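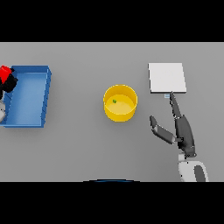

Blue tray on a light grey tabletop. Computer render.

Local Government and Public Money
Lecture 9: Who pays for the library? Grants between governments
Sinan Bozkurt
Notes updated Nov 5, 2018

Last week we finished with rates, and a few of you stayed back to argue about whether a council that can't set its own rates is really a government at all. Great argument, please keep having it! Today is the other half of the story: the money that arrives from above, and what comes attached to it.

Read these notes with the Kangate budget papers beside you. I know budget papers have a reputation, but the Kangate ones are a joy once you get your eye in, and nearly everything in this lecture can be found in them somewhere.

Where the money is raised and where it is spent

In most federations the national government collects far more tax than it needs for its own jobs, and the states and councils have far more jobs than they can pay for out of their own taxes. The name for this is vertical fiscal imbalance. It's a mouthful, so we'll say "the gap" in class, but use the full term in your essays.

Australia has a wide gap by world standards. Income tax goes to the Commonwealth, and so does the GST, although the GST is then handed on to the states. Councils are left with rates, fees and charges, fines, and whatever they can earn from things like car parks and pools. Now think about what a council looks after: local roads, drains, bins, parks, libraries, planning, and in the bush very often the airstrip and the doctor's house as well. You can see the problem.

There is a second gap, the horizontal one, between places on the same level. A shire with long roads and few ratepayers cannot offer what an inner suburb offers, however well it is run. Keep the two apart in your head. Students mix them up every year, and it costs them easy marks.

Tied and untied grants

An untied grant (also called general purpose) can be spent on anything the council is allowed to do. A tied grant (specific purpose) must go on the thing named in the agreement, and there will usually be reports to write and a date to spend it by.

In Australia the main untied money for councils is the set of Financial Assistance Grants. They come from the Commonwealth but pass through the states, and each state has a grants commission that recommends how to share them out among its councils. There are two parts, a general purpose part and a part worked out on local roads. And here's my favourite wrinkle in the whole course: the roads part is calculated on roads, but the council doesn't have to spend it on roads! It is untied in the council's hands. Stop and think about why a government might design it that way. We will spend a good chunk of the tutorial on it.

Why councillors love a matching grant (and why finance staff go quiet)

A matching grant says: we'll put in a dollar if you do. From the council's side the new hall is suddenly half price, and it is very hard to vote against a half-price hall.

Work through this one. Jimimau Shire is offered $100,000 toward a sports pavilion if it finds the same again. It had planned to reseal the road out to the quarry that year. It moves the road money across, gets the pavilion, and the ribbon is cut in March. Everyone is happy. But:

- the road still needs doing, and it will cost more later
- the pavilion needs cleaning, insurance and power every year, and the grant covers none of it
- depreciation on the new building now appears in the shire's operating result

The grant has changed what the shire chose to do, and that was the point of offering it. Whether you think it's a good thing depends on who you believe should be setting the order of priorities. I go back and forth on this myself.

The flypaper effect

Theory says that a dollar of untied grant should affect a community much like a dollar of extra income for the people living in it. Some would be spent on council services and some would come back to residents as lower rates. In study after study, more of it stays with the council than that theory predicts. The money sticks where it hits, hence flypaper.

Explanations to read up on:

- Voters may not see the grant, so they don't ask for it back
- Councils may set budgets by looking at last year's services and adding to them
- Some grants called untied come with expectations everybody understands

The Aydoğan chapter in your reader covers all of these and is a cracking read. Skip the appendix unless you enjoy algebra.

Terms to know for the test

Vertical fiscal imbalance
Horizontal equalisation
Own-source revenue
Tied, untied and matching grants
Minimum grant
Flypaper effect
Cost shifting (we'll get to it next week, but look it up now)

For the tutorial

Take the Kangate budget papers and find every line of grant income. Mark each one tied or untied, and put a question mark beside any you can't decide. Question marks are welcome, they make for the best discussions. Then read the Nedus consultants' report on the library service, only the first 30 pages, and write down who is paying for opening hours and who is paying for the building.

Bring 2 copies of your marked-up list, one to hand in and one to scribble on. If your own council at home publishes its budget, bring that too! Last semester's comparisons were terrific, and several of them grew into final essays.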